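3. Course Setting and Student Task

3.1 The course

The work reported in this paper was carried out in a project course at Sullcombe, offered to students in their last year of the bachelor's program. The course has no written exam. Students work in pairs on one assignment for most of a semester, and the grade is based on a working demonstration, a lab notebook and a short report. Before enrolling, they must have passed a programming course and a first course in mechanics. Few of them have worked with a full-size robot arm before.

In earlier years the course used small desktop arms and colored blocks. The blocks were easy to pick up, and most pairs finished well ahead of schedule with code that relied on fixed positions. We wanted a task where fixed positions would still be a reasonable place to start but would stop being enough partway through the semester. Loading a dish rack met this need. A plate has to be gripped by its rim, turned to match the slots and let go without tipping. Small errors at any of these steps add up by the time the plate reaches the rack.

3.2 Workspace

All pairs share one station, which we call Calau after the room it was first set up in. The arm reaches over a long table covered with brown paper. Dark blue tape divides the paper into large rectangles, and students use these as a coarse coordinate system when they write down where an object was placed. The paper is replaced when it tears, and the tape is then laid again from the same corner marks. We found that students talk about positions in terms of the tape lines even after they have a working camera calibration, and several notebooks include hand-drawn maps of the table with the squares numbered.

The operator works at a desk next to the table, within reach of the keyboard and the teach pendants. Figure 1 shows the station with the gripper above a plate.
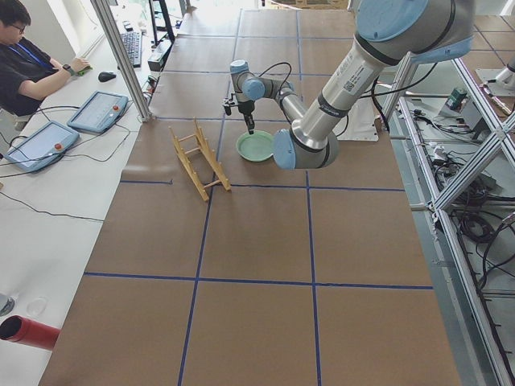 Figure 1. The Calau station, with an operator at the desk, the plate on the taped work surface and the wooden rack to its left. Source: authors' own photo.

3.3 The assignment

The assignment has two stages. In the first stage, the plate and the rack are placed at positions chosen by the pair. The students teach the arm a set of waypoints with the pendant, save them and play them back. This stage is meant to be finished in the first weeks of the semester. It gives students practice with the pendant, the speed limits and the stop procedure, and it produces a baseline they can compare against later.

In the second stage, the instructor chooses where the plate goes and how the rack is turned. The rack may lie across a tape line or at an angle to the table edge. The pair must now find the plate and the rack with the camera, plan the grasp and place the plate in a free slot. Students may reuse any part of their first-stage program. Most keep the lifting and release motions and rewrite everything between them.

Each pair is given a starter package named Toft. It contains the gripper driver, a simple simulator and a logging tool that writes the joint angles and gripper state to a file. The simulator does not model contact between the plate and the rack in any detail. We tell students this at the start, but it still causes trouble: a placement that runs cleanly in simulation can catch a dowel on the real rack. Pairs who moved to the real arm early tended to notice this sooner and leave more clearance.

3.4 Procedure for test runs

Lab time is booked in 40-minute slots. A run is counted only if it starts from the home position and is carried out without manual correction. The operator stays at the desk during the whole run and keeps a pendant within reach. If the arm is stopped for any reason, the run is logged as a failure, together with a short note on the cause. Students were at first reluctant to log stopped runs – some felt that a stop was a mistake on their part – so we changed the grading guide to give credit for clear failure notes.

For the final demonstration, each pair completes 10 runs in the second-stage setup. A run is scored as a success if the plate stands in a slot and stays there after the gripper has opened and moved away. A plate that leans against the rack without sitting in a slot is scored as a failure. The position of the plate is changed between runs, following a list that the students do not see in advance.

3.5 Changes made during the semester

The main change concerned the rack. In the first weeks it was held down with clamps, as it had been in our pilot sessions at Lundport. Students pointed out that the clamps blocked some approach directions and made the second stage easier than its description suggested. We removed them for all pairs at the same time. Runs recorded before this change are left out of the results in Section 4.

We also shortened the written safety sheet, which had grown to several pages, and moved the stop procedure to the top of it. Pairs now read the sheet aloud together before their first slot on the station. This takes roughly 10 minutes and is entered in the lab notebook.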